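3.2 Simulated tabletop task

The second half of the course moved from single-arm exercises to a two-arm tabletop task run entirely in simulation. Students worked in pairs, and each pair was given the same starting code, the same object library and one term to produce a working controller. The environment was adapted by Kittipong Saengthong from an earlier teaching package, Noiphan, which had supported only one arm and a fixed set of coloured blocks. Replacing the blocks with household objects was the largest single change. Blocks have flat parallel faces and forgive a poor approach angle; food items and dishware do not.

Each layout places a set of kitchen objects on a wooden table between the two arms. The objects differ in height and outline, and several sit near the limits of the camera view, so a controller cannot assume that everything it needs is fully visible. Figure 3 shows a layout that gave many pairs trouble. An elongated red food item lies across an openwork trivet, and the arm on the right blocks part of the view of the dishware behind it. Pairs that segmented by colour alone generally found the red item without difficulty but misjudged where the trivet ended – the lattice lets the table show through, and the two are close in tone.
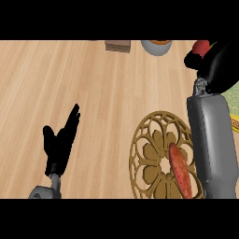

3.3 Data and grading

Across the term the class logged 1389 episodes. Of these, 404 were discarded before analysis, mostly because a pair had changed the physics settings partway through or had stopped the run by hand. Pairs kept a short written log beside each saved episode, and we used these logs to settle cases where the automatic score and the replay disagreed.

Grading was based on three things: whether the controller completed the assigned placement, how often the arms came within the collision margin of each other, and the quality of the written log. The collision margin was set at 10 cm after a trial with the Durnow group in November, who found the original value too strict for objects placed near the centre line. We did not grade speed. In the previous offering a time bonus had led several pairs to skip the pre-grasp check, and their logs had little to say about why grasps failed.

Most of the useful discussion in tutorials came from replays paused before contact. In Figure 4, for instance, the left gripper is open over bare wood, well away from the trivet. Students were asked to state from a single still which object they would assign to which arm, and then to compare their answer with what their own controller had chosen. 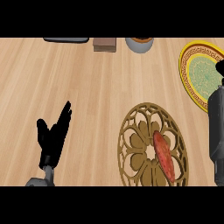
Figure 4. Simulated tabletop with the left gripper open and a red food item resting on the trivet.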